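The 100 day desk reset, day 60

I signed up for the Skollov desk reset in April, mostly because my sister-in-law wouldn't stop talking about it. The idea is that you spend five minutes a day clearing the surface you work on, you log it, and after 100 days you are supposed to be a calmer person who finishes things.
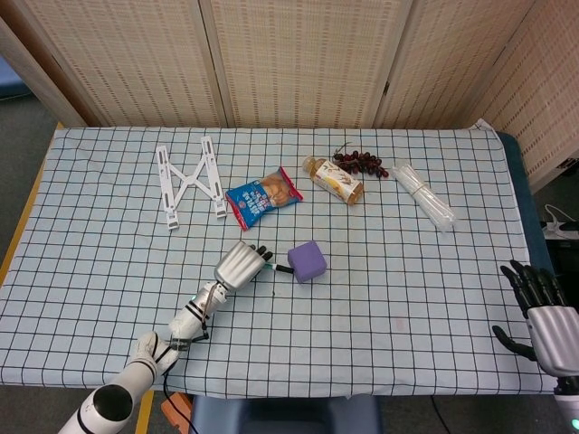

I'm at day 60 and I have questions.

My first one is about the number on the sales page. It says members get back 752 hours. Over what? A year? A lifetime? I wrote in to ask and got a friendly reply from someone called Hilde Aerts, who told me the figure came from member surveys and that my own results would depend on my commitment. So if I don't get the hours, I wasn't committed. Handy.

I did the arithmetic anyway. Two hours a day, every day, for a little over a year. I don't spend two hours a day looking for my stapler. I doubt I spend two hours a year on it, and I am not a tidy man.

Then there's the daily email. The early ones were fine: throw out dead pens, put the charger where you use it. By the third week they had run out of desk and moved on to my inbox, my breakfast and my friendships. One of them told me to thank my chair. I skipped that one and logged it as done, and the app gave me the same little green leaf it gives me when I do the work.

Valdemar Bundgaard, who I used to share an office with, swears by the whole thing and has paid for the second round. He says his head is clearer. Maybe it is. He also quit drinking in the spring and got a job ten minutes from his house, and I'd like to see somebody separate those out before the leaf gets the credit.

What has worked for me, as far as I can tell, is putting the mail in one pile and opening it before dinner. My mother did that with a shoebox and no subscription. I found a gas bill I'd have paid late, so call it eight dollars saved against the thirty-nine I spent signing up.

I'm going to see it through, partly out of stubbornness and partly because the refund only applies if you log every single day. Read the terms on that, by the way. The log closes at 9 p.m. and one missed entry voids it. I've set an alarm.

Next month's emails are supposed to cover drawers. I have two of them and one doesn't open.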